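PLARNDALE HOUSEHOLD GOODS LENDING SOCIETY
Minutes of the Kitchen Equipment Subgroup

Date: Jun 30, 2025
Place: Upper meeting room, Drultholm Hall
Chair: Yuzuki Morikawa
Minutes: Kristaps Rebane
Also attending: four members of the subgroup. Apologies were received from the Zikier branch.

1. Minutes of the previous meeting
The minutes of the January meeting were approved with one correction. Under item 5, "Sproģis Street store" should read "Sproģis Lane store."

2. Matters arising
The Chair reported that the lending agreement for large items has been reissued with the revised deposit clause. Members holding older copies were asked to destroy them. The request for a second key to the Drultholm cupboard remains open.

3. Two-slot toaster, inventory no. 2086
The subgroup considered whether the black two-slot toaster should stay on the lending list. Mr. Rebane tabled three photographs.

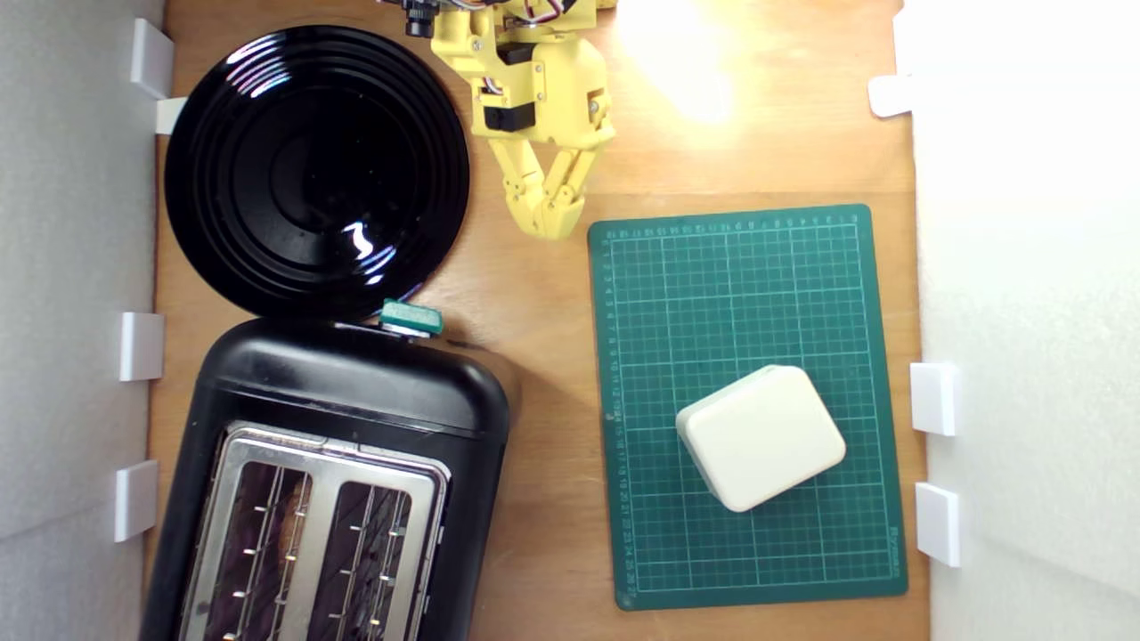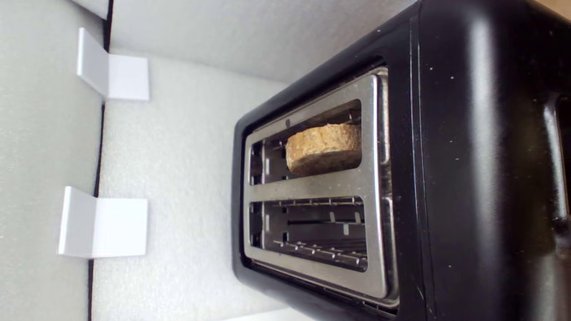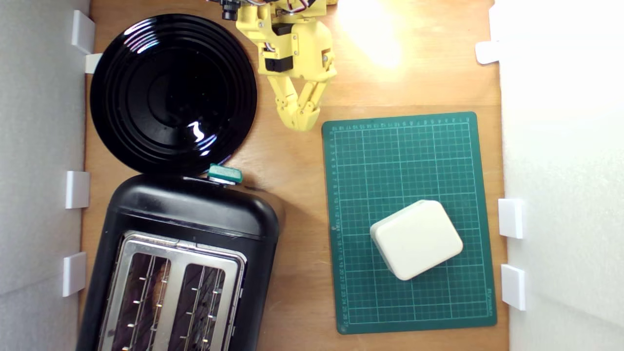
Discussion followed on the points below.

3.1 Condition. It was noted from the second photograph that the steel top plate is slightly scuffed and that there are specks of dust on the black casing. Members did not regard either as a reason for withdrawal. The Chair asked that the casing be wiped before the toaster is next issued.

3.2 Bread size. A member asked whether round slices are suitable. The second photograph shows one such slice in a slot, with its edge slightly above the level of the plate and a gap beside it. It was agreed that round slices may be used, and that the borrower's sheet should say so.

3.3 Serving plate. Mr. Rebane proposed that the round black plate be lent together with the toaster as a breakfast set. The Chair observed that in the first and third photographs the plate lies right up against the end of the toaster, and asked that borrowers be told to keep the two well apart during use. The proposal was carried on that condition.

3.4 Lever. One member felt that new borrowers might not know which part starts the toaster. It was agreed that the sheet should refer to "the teal-green lever at the end," the color being easy to pick out against the black.

3.5 Crumbs. The present sheet does not mention crumbs. A sentence is to be added asking borrowers to unplug the toaster, let it cool, and empty it of crumbs before return.

Decision: The toaster is retained on the lending list. The late fee stays unchanged.
Action: Mr. Rebane to redraft the sheet and circulate it.

4. Lending figures
The Chair presented the figures for the half year. Kitchen items were issued 100 times and 97 were returned on or before the due date. The three late returns have since been received. The subgroup took note.

5. Storage at Drultholm
Around 36 boxes remain unlabeled after the move from Sproģis Lane. It was agreed that boxes holding electrical items should be labeled first. The Zikier branch will be asked whether it still wants the spare baking tins.

6. Any other business
A member asked that cords be tied with cloth tape and no longer with rubber bands. Agreed.

7. Next meeting
To be set by the Chair and notified in writing.

Signed: Y. Morikawa, Chair
K. Rebane, Minutes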